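Depot Working Group, Prarnholm Branch Line
Minutes, January meeting

Present: Ottmar Heitmann (chair), Heike Kuhlmann, Arne Mühlbauer, Tâm Ung (minutes)
Apologies: Gerd Böttcher

1. Previous minutes
Approved with one correction. The axle inspection interval in item 4 should read 2000 operating hours.

2. Battery railcars
Arne reported that railcar 367 is back from Brinkmann with its second traction battery fitted. Acceptance runs to Prarnholm and back start next week. The door fault found before delivery is still open, and Brinkmann has been asked for a written fix. Heike asked that the car stay off the school service until the fix is in. Agreed.
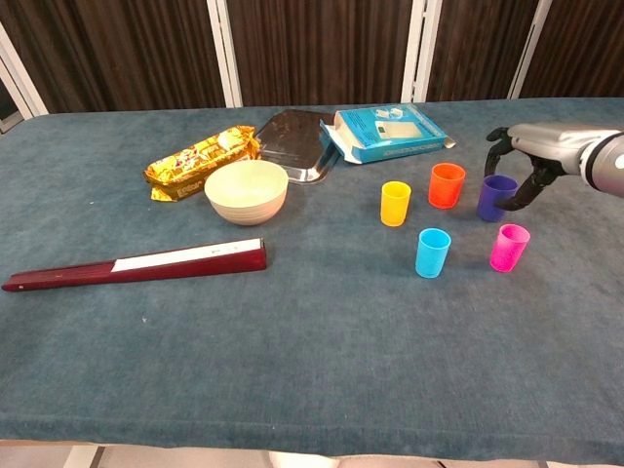

3. Charging at the depot
Pluro has sent a revised offer for the second charging point. The price is unchanged but the cable run is now 88 meters, along the north side of the shed. Ottmar wants the trench closed before track work begins on road 6. Heike will confirm dates with Pluro and send them around.

4. Driver training
Clono can run the conversion course in two groups. Drivers on early turns go first. Arne pointed out that the course material still shows the old cab layout, and Clono will be asked to replace those pages. Roster changes go up on the board by noon the day before.

5. Spare parts
Brake pads are on order. No delivery date yet. Gerd to follow up by phone.

6. Any other business
Tâm asked who holds the keys to the fuel store now that diesel deliveries have been cut back. Ottmar has both sets and will return one to the duty office.

Meeting closed at 4:40 p.m. Next meeting in February, same room.

Action items
Heike: trench dates from Pluro
Arne: door fault, course pages
Gerd: brake pads
Ottmar: fuel store keys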